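**Ticket: turnstile + ticket scanners, Jirkent ground, north gate**
Status: open, workaround in place
Priority: high (match day)

Reported 11:40. Fans at north gate getting "ticket already used" on first scan. Season ticket holders mostly, some single match tickets too. Queue back to the bus stop. Kickoff 3pm so we have a bit of time but not a lot.

Setup for whoever picks this up: 10 lanes at north gate, all on the Esis gate software, handheld scanners as backup. South gate same software, seperate network box. South gate is fine. Away end fine.

**11:48** Restarted lane 7 reader. Comes up green, takes one ticket OK, next one rejected. Same on the lane beside it.

**11:55** Checked clock on the readers. Correct. Checked they can see the server, they can. Not a network drop then.

**12:02** Pulled the reject list. 70 rejects since gates opened. Every one I've looked at shows a "used" stamp from before gates opened. So tickets are marked used before anyone's at the turnstile.

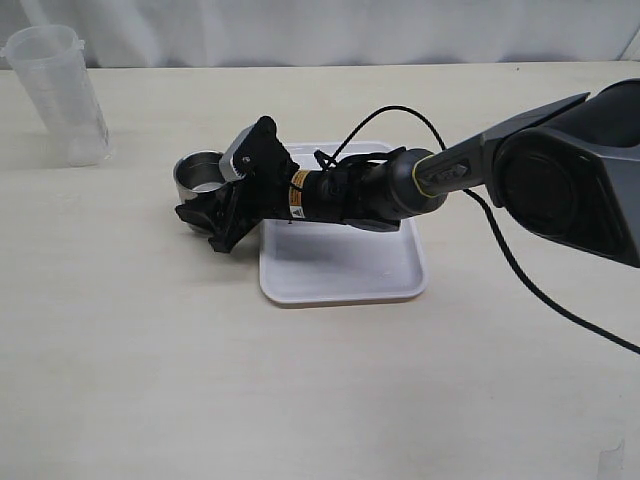 **12:09** Looked at match ID on those stamps. It's the Bekimville cup tie, not today's league game. Cup tie was the last home fixture. So the north gate is checking today's tickets against the old match. Anyone who came to the cup tie = rejected. Anyone who didn't = let in. Explains why it's mostly season tickets.

**12:11** Does NOT explain the single match tickets. Parking that.

**12:15** Went into Fixtures > Gates. Today's match is set active for South and Away. North still says Bekimville. Tried to switch it. Save button greyed out. Logged out and back in, same. Tried the other admin login, same.

**12:20** Told stewards to go to handhelds at north gate. Handhelds pick the match themselves off the main list so they're not affected. Slower but people are getting in. Two handhelds flat, swapped with spares from the club shop.

**12:26** Rang Esis support. On hold. Emailed as well, pasted here:

> North gate group stuck on previous fixture, can't change active match, save disabled for all admins. South and Away groups OK. Match today 3pm. Need it unlocked or tell us how to force it. Please call the ground office, not the ticket office, ticket office phone is engaged non stop.

**12:34** Esis called back. They say a gate group locks if the previous match was never closed. Someone has to hit Close Match after the final whistle. Cup tie went to extra time and penalties, and the auto close looks to have run while the gates still showed people coming back in from the smoking area, so it failed and left the lock on. No alert for that. Asked why no alert. They're "raising it".

**12:41** Fix from Esis, for the record:

1. Fixtures > Past > pick the old match
2. Gates tab, tick the stuck group only. Don't tick All, it closes the active ones too
3. Close Match, wait for the gray padlock to go
4. Back to Fixtures > Gates, set today's match, save
5. Restart each reader in the group. They do not pick it up on their own

**12:47** Done steps 1 to 4. Padlock gone. North gate now on today's match. Restarting readers one at a time so we don't lose the whole gate.

**12:58** All lanes back except lane 3. Lane 3 stuck on loading screen. Leaving it shut, steward on it sending people left.

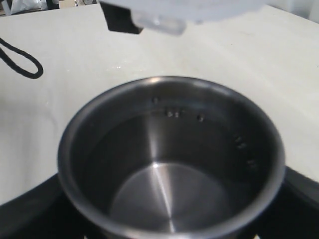
*Steel pot, looking down into it.*

**1:06** Back to the single match tickets. 13 of the rejects. All from the same batch, sold through the Lưu travel desk with the coach package. They reused barcodes from the cup tie package. So these would reject on the old match and they're fine on today's. Tested one at lane 5, accepted. Good.

**1:10** BUT: reused barcodes means anyone with an old cup tie coach ticket could get in today. Asked stewards to check the printed match name on those. Ticket office to contact the travel desk for new codes before the August friendlies, this can't happen twice.

**1:25** Queue at north gate clear. Handhelds back in the cradle.

**1:52** Lane 3 came back after power off at the wall, left it a full minute. Soft restart did nothing. Opened lane.

**3:04** Kicked off on time. No new rejects at north gate except one kid with a screenshot of his brother's pass.

**5:15** Closed today's match by hand, all groups. Checked padlocks, none showing. Exported the scan log and atached it to this ticket.

Still to do:

- [ ] Esis to confirm alert when auto close fails
- [ ] Add Close Match to the end of day sheet, with a line about extra time
- [ ] Attendance figure for the cup tie may be off, north gate count kept running after. Someone in the office needs to compare with the paper count
- [ ] Today's count too, handheld scans and reader scans could be doubled up between 12:20 and 12:58
- [ ] New batteries for the two dead handhelds
- [ ] Lane 3 reader, swap if it hangs again
- [x] Spares back to club shop

Leaving open until Esis reply on the alert.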